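How do I get credited on an animated short when the studio that made it is gone?

7 min read
342 shares

Liviu Stoica

I model and dress interiors for animation. Rooms, mostly. If a character has ever walked into a kitchen and you didn't notice the kitchen, there's a fair chance somebody like me spent a month on it.

Two years ago I did six months of freelance work for a small outfit called Findar on a short film titled Drovuritz. I built nearly everything indoors. Then Findar ran out of money, the last invoice was paid late but paid, and everyone went off to other jobs. The film sat on a drive somewhere until this August, when a distributor called Awan put it online. I found out because a cousin sent it to me with the message "isn't this your thing." It was my thing. It's a nice film. The credits run for a generous minute and thank a bakery, two dogs and somebody's landlord, and my name is nowhere in them.

I would shrug and move on, except that I've applied to join the Amthorpe, our regional animators' association, as a full member. Full membership needs a certain number of screen credits, and without this one I am short by exactly one. The associate tier, which they would happily give me today, comes with a newsletter.

What I have: a signed contract that says I will be "credited in a manner customary to the production," which at the time I thought sounded classy. I also have my invoices, a long email chain with the director, and my own working files.

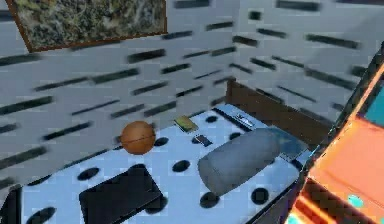 Rendered bedroom with a painting on the wall and a dark wood headboard.

What I don't have is anyone to complain to. Findar's email bounces. The director answered me once, very warmly, said it was an oversight and that he'd "look into it," and has been looking into it ever since with great stamina. Awan has a contact form that gives you a ticket number. Mine is 1,558. I don't know whether that means they've had that many tickets or whether they start counting somewhere flattering.

So: can a finished film have its credits changed after release? Who would do it? And is there any way to convince the Amthorpe in the meantime, given that their form has a box for "screen credit as it appears" and mine appears as nothing?

I'm not after money and I don't want to sue anyone. I'd like my name between the bakery and the dogs.

18 comments

Adeel Talpur

I produced shorts for a long time and I've been on the other end of this email more often than I'd like, so let me try to be useful from the guilty side.

First, yes, credits can be changed on an online release. Whoever holds the master swaps in a new end card, exports it again and replaces the file. On a well-run production that's an afternoon's work. On a production where the company has dissolved, it's an afternoon's work preceded by a season of finding out who has the project file and whether they still have the fonts. I'm not joking about the fonts. I once waited weeks on a typeface.

The person to chase is the director, and the way to chase him is to stop asking him to look into it. "Look into it" is where small favors go to lie down. He almost certainly feels bad, and he almost certainly opens your message, feels bad again and closes it. You need to send him something he can finish before his coffee does.

What I'd send is one short email with the exact wording of the credit you want, spelled the way you want it, and the line it should follow. Then ask him to forward it to his contact at Awan with the words "please add this, I approve." Write that sentence for him so he can paste it. Copy Awan on it if you can dig up a real address, and put your ticket number in the subject line, because the person at the other end will search for that before they search for you.

Before you send it, look at what your contract says about role titles. "Customary to the production" is vague, but it still promises a credit of some kind, and vague language usually means you and the director get to agree on what it says. If the other people in your department are listed as "environment artist," ask for that. This is a bad moment to ask for "environment supervisor," even if you supervised, even if you were the whole environment department and held meetings with yourself. Ask for the plain title and you'll get it faster.

Second, ask Awan about the listing page as well as the film. The text under the video has its own cast and crew section, and somebody can edit it in a browser without touching the film at all. I've seen names go up there the same day. It isn't as satisfying as seeing yourself scroll by, but it's public, it has a web address, and you can send the link to people.

Third, the Amthorpe. I'm a member and I have sat through the talks. The form has that one box, but the notes on the last page (nobody reads them, I read them on a train) let you attach "equivalent evidence" where a credit was omitted. What worked for a friend of mine was a letter from the director on ordinary paper saying what she did, when, and that the omission was a mistake. She attached her contract and a handful of work in progress renders. She got in without a follow-up call.

So you may not need the film changed at all to get your membership. You need one paragraph signed by a man who already told you in writing that it was an oversight. You should attach that email too, by the way. It's most of a letter already.

I'd draft the letter for him. I know it feels odd to write your own reference, but he makes films for a living and he'll be glad somebody else did the script. Leave a gap for one personal sentence so he feels he contributed.

On the working files: check whether your contract lets you show them. Most of the ones I wrote allowed it after release, and the film is released now, so you're probably fine. But read it first. If you show files to the Amthorpe, choose a few that match rooms people can see in the finished film and note the time they come up. Reviewers are doing this in the evening and they won't hunt.

The last thing is tone. I can tell from your post that you're being good-humored about it, and I'd keep that up in the emails for as long as you can stand it. The angry ones I got, I answered second.

Marked helpful by 41 people

renderfarmer_dee

just make your own credits page lol. put the film on your site, write "environments by me", done. who's going to check

also 1,558 is not a high ticket number, mine with them was way over that and they did get back to me. took ages. they asked me to fill in the form again

Marked helpful by 3 people

gwen.boards

Please don't put the whole film on your site, which is what the answer above me seems to be suggesting. It's Awan's to show and you'd be giving them a reason to write to you that has nothing to do with your credit. A link is fine. Stills are usually fine. A reel with your own shots in it is what everybody does, subject to the contract, as Adeel said.

I do storyboards, and we get dropped from credits with a regularity I've stopped taking personally, so I'll add only what I didn't see above.

Ask somebody else from the crew to confirm your work as well. The lead animator, the compositor, anyone who did make it into the credits. A note from a credited person carries more weight with an association than you'd think, and a compositor will remember your rooms because they had to open every one of them. Two letters also cover you if the director goes quiet for good.

If the film is going to any festivals, look up whether it has been entered already. Programs get printed with whatever crew list was on the entry form, and that list gets copied from site to site afterward until it looks like the truth. It's worth asking for your name to go on it early. I was listed as "Glen" for one whole festival season and there are still pages out there about Glen.

And for next time, get the credit wording into the contract as a quoted line, with your name in it. Mine now reads: "Artist will receive end credit in the form: Storyboard Artist, followed by full name as signed." It has cost me no jobs so far. One producer said it was fussy and then spelled it correctly.

Marked helpful by 16 people

Liviu Stoica

Thank you, all. I wrote the letter for the director on Thursday and sent it with a gap in it, as instructed. He replied in under an hour. He filled the gap with a sentence about my lampshades.

The compositor has said yes too. The Amthorpe has both letters and the contract, and tells me they review applications when they have enough of them. Awan has closed my ticket and opened a new one.

Gwen, I found one of the Glen pages. Glen has had quite a career.

Back to top
Contact the moderators | Posting rules | Copyright remains with the individual posters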